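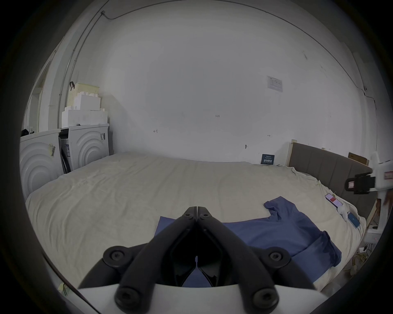 La camiseta azul sobre la cama, por la cámara de la pinza.

Sábado, por la noche

He dormido poco y he trabajado mucho. Quiero escribir antes de que se me olvide el orden de las cosas, y también para practicar, porque Ajith Varma me dice que mi español escrito es correcto pero parece una carta al banco. Puede ser. Prefiero parecer una carta al banco que cometer faltas.

Por la mañana revisé el programa de sincronización, que nosotros llamamos Sirent. Su tarea es simple de explicar: cada cámara tiene su propio reloj, cada pinza tiene su propio reloj, y Sirent debe poner todo en una sola línea de tiempo. Desde el lunes tengo un desfase de 18 milisegundos entre la apertura de los dedos y la imagen. Para coger una caja no importa nada. Para doblar tela importa mucho, porque el modelo aprende que la tela se levanta antes de que los dedos se cierren, y después el brazo cierra tarde y agarra aire.

Busqué el error en el lugar equivocado durante tres horas. Creía que era la interpolación. Escribí una prueba, después otra prueba para comprobar la primera, y las dos pasaron. A las once encontré que el controlador de la pinza pone la hora cuando el paquete llega al ordenador, y la cámara la pone cuando empieza la exposición. Son dos momentos distintos y yo los restaba como si fueran el mismo. Lo corregí con cuatro líneas. Me dio un poco de vergüenza y un poco de alegría.

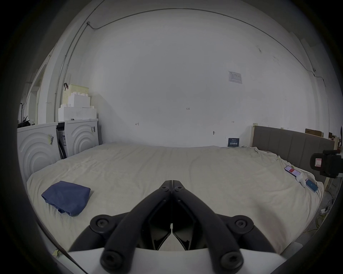 El segundo asunto del día fue la segmentación, que es la parte de Achari que yo mantengo. Achari separa la tela del fondo y entrega al planificador un contorno con los puntos posibles de agarre. Con la tela azul marino doblada y la sábana de color crema no tiene dificultad, el contraste es muy grande y el contorno sale limpio. En cambio, las arrugas de la sábana todavía le confunden, y algunas veces propone un punto de agarre sobre una arruga, con mucha seguridad. También propuso una vez el cable blanco que está entre los dos teléfonos. He subido el umbral de confianza y he añadido una regla provisional: si el punto no tiene tela en todo su alrededor, se descarta. No me gustan las reglas provisionales. La anterior cumple un año en septiembre.

Después de comer hablé con Gregor Buchanan por teléfono. Él quiere 4000 episodios antes de entrenar de nuevo. Yo le dije que prefiero 2000 con los relojes bien puestos. Gregor es una persona educada y no me contestó que no, pero tampoco me contestó que sí. Me preguntó si los episodios antiguos se pueden reparar. Pienso que se pueden, si el retraso del paquete es constante, y eso lo tengo que medir. Si es variable, hay que tirarlos, y no quiero ser yo quien le dé la noticia.

Hice la medición con 300 episodios de la carpeta vieja. El retraso es casi constante en la pinza derecha y menos en la izquierda.
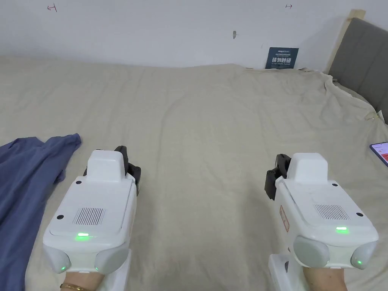 No entiendo por qué la izquierda es peor. El código es el mismo y la configuración es la misma, la comparé línea por línea. Ajith sospecha del búfer del USB. Yo sospecho de mí, porque en la primavera cambié la prioridad de un hilo y no lo anoté en ninguna parte. Mañana miraré el historial del repositorio con paciencia.

Otra cosa pequeña: el visor de Drukside ya muestra las dos pinzas en la misma ventana, con la curva de apertura debajo de cada una. Es lento al cargar, pero se ve enseguida si una curva va detrás de la otra. Le pedí a Ajith que pusiera los ejes en segundos y no en número de imagen, y lo hizo mientras hablábamos.

He aprendido la palabra «desfase», que antes confundía con «desfachatez». Se la había escrito así a Gregor en un correo: «hay una desfachatez de 18 milisegundos en la pinza». Contestó que lo investigaría.

Pendiente para mañana: el historial, el búfer, y llamar a mi madre antes de las ocho.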